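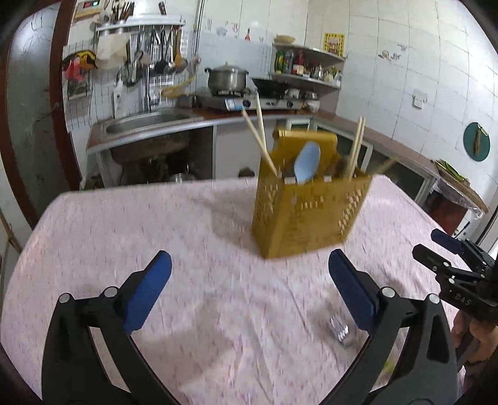 Nadhirah Nasution
Founder and head teacher, Latuheru Language School

About the school

Latuheru began with 15 adults who wanted to speak better Indonesian with their in-laws. I had been teaching grammar to exchange students for years, and I loved it, but these people needed something else. They needed to follow a joke, turn down a third helping politely, and know what to call a husband's older aunt. So we threw out the first chapter of the textbook and started with talking!

We still start with talking. In your first class you'll hear a short conversation at normal speed, probably miss most of it, and hear it again at the end of the hour, when a lot more of it makes sense. I've taught that lesson more times than I can remember and it still makes me happy (ask anyone who has sat next to me in the office afterward).

Evening classes run in two terms, with the first one opening in October. Each class lasts 50 minutes, and you can stay on for the conversation table, where the teachers speak only Indonesian and the students speak whatever they can manage. Beginners are very welcome there. Plenty of them just listen for the first few weeks, and that's fine.

Fikri Sutanto runs our intermediate and advanced groups. He grew up speaking Javanese at home and Indonesian at school, so he is wonderful on the questions books skip: when to drop a prefix, how people really text, why the word you learned last week sounds like a news anchor. He also puts together the Huleseck readers, our own set of short stories with notes in the margins. The newest is a mystery set on a night ferry, and I read it in one sitting even though I already knew the ending.

Our lending library holds 300 books, from picture books to fat novels, and current students can borrow two at a time. We have children's classes too, mostly songs, games and a great deal of cutting and gluing.

If you already know some Indonesian, please don't worry about which level to pick. Come in for a chat with Fikri or me, and we'll find you a group. You can sit in on a class before you sign up.

Filed under: Our People & Story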